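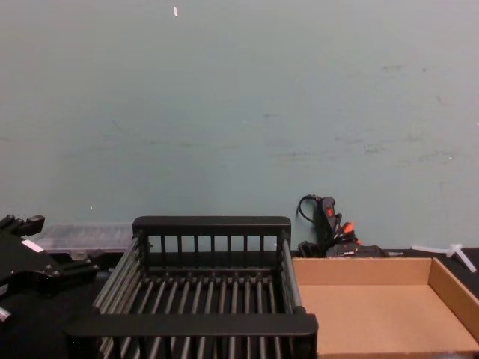

Plodine (software)

Plodine is a task sequencing and motion planning package for two-armed tabletop robots. It sits between a perception system, which says where things are, and a low-level controller, which moves the joints, and it spends most of its time settling disagreements between them. It was written by Vasanthi Siddiqui and Kamrul Marikar at the Bruranport Robotics Workshop, and is best known for its handling of racks, grilles, trays and other objects that consist largely of gaps.

The name has no agreed meaning. Siddiqui has said it was the first pronounceable word left over after the good ones were taken.

Background

Plodine grew out of an earlier script called Proltton, which could pick a block off a table and put it down somewhere else, provided the somewhere else was flat. Proltton stored the world as a set of boxes. A mug was a box, a bowl was a shorter box, and a dish drying rack was a large box that could not be entered for any reason. Asked to place a plate in a rack, Proltton would report that the rack was occupied, the occupant being the rack.

Marikar's first fix was to delete the rack from the collision model just before the arm reached it. This worked in simulation. The second fix was Plodine.

Architecture

The package runs as three processes that exchange messages over a shared log. The log can be replayed, and most of the people who use Plodine spend more time reading it than they do watching a robot.

The scene keeper holds the current list of objects, their poses and how sure the system is of each one. Objects that have not been seen lately are not dropped. They are marked stale and keep their last known position, a rule that was added after an arm planned a very efficient path through something it had briefly forgotten.

The sequencer turns a goal ("plates in rack, lids in tray") into an ordered list of steps. It is a plain tree search with a cost for every change of arm. Early versions had no such cost and would pass an object back and forth between grippers until the search ran out of time.

The motion planner produces the joint paths. It uses a sampling method with a smoothing pass afterward, and it can be told to give up. The default is to give up after 894 failed samples, a number Marikar typed while testing and has defended ever since.

Slotted objects

The part of Plodine that gets cited is its slot model. A rack is stored as a frame plus a set of parallel channels, each with a direction, a width and a depth. The planner treats the rods as solid and the channels as free space, and it lines up a thin object with a channel before lowering it. Fences, rails and side walls are kept as separate solids so that the arm can reach over a low rail without being told that it has hit a wall.

Fitting the channels is the hard part. Dark metal rods over a dark tabletop give a depth camera very little to work with, and shiny highlights on round rods give it too much. Plodine's fitting step looks for repeated spacing instead of single rods: if most of the rods agree on a pitch, the missing ones are filled in. The method does well on racks and badly on anything that is only slightly regular. It once fitted a complete set of channels to a folded window blind, and would presumably have loaded it with plates.

Clear plastic is handled separately and with less success. Transparent storage boxes tend to show up in depth data as a few floating edges, or as the wall behind them. The manual recommends entering them by hand as keep-out zones. Cables are handled the same way, although the manual describes this as temporary and has done so in every release.

Configuration

Settings live in a single text file. The full file has 1155 lines, most of them comments, and a fair number of the comments are arguments between the authors. The entries that users change most often are the clearance around the gripper, the confidence needed before a grasp, and the speed limit near surfaces.

Grippers are described in a second file, which lists each finger and bracket as its own solid. Lenuța Sima, who maintains it, advises users to include labels, knobs and screw heads. Her reasoning is that the planner will take every bit of room it is given.

Bhuiyan bench

The Bhuiyan bench is a set of tabletop tasks used to compare versions of Plodine. It was drawn up by Rezaul Siriwardena and named for the street the workshop is on. Each task starts from a fixed layout and ends with a yes or no from a person who did not write the code. Partial credit was tried for 2 releases and dropped when every version turned out to be improving.

On the rack-loading task, the current release places 95 percent of thin objects in the intended channel. The figure for open trays is higher, and the authors do not make much of it. A shallow tray with no lid forgives a great deal.

Reception

Users generally praise the replay log and complain about everything needed to get one. Tahsin Herath, who ported the sequencer to a single-arm setup, described the code as "careful in the places where they got burned and breezy everywhere else." Siddiqui later quoted the line in the release notes under the heading "Known issues."

A more serious objection is that the slot model assumes a rigid rack that stays put. A light rack can slide when a plate touches a rail, and Plodine updates poses only between steps, so the rest of the motion is carried out with full confidence in the wrong place. A patch that checks for contact during the lowering motion has been open since April. It is waiting on review from Marikar, who wrote it.

See also

Collision checking
Grasp planning
Proltton
Task and motion planning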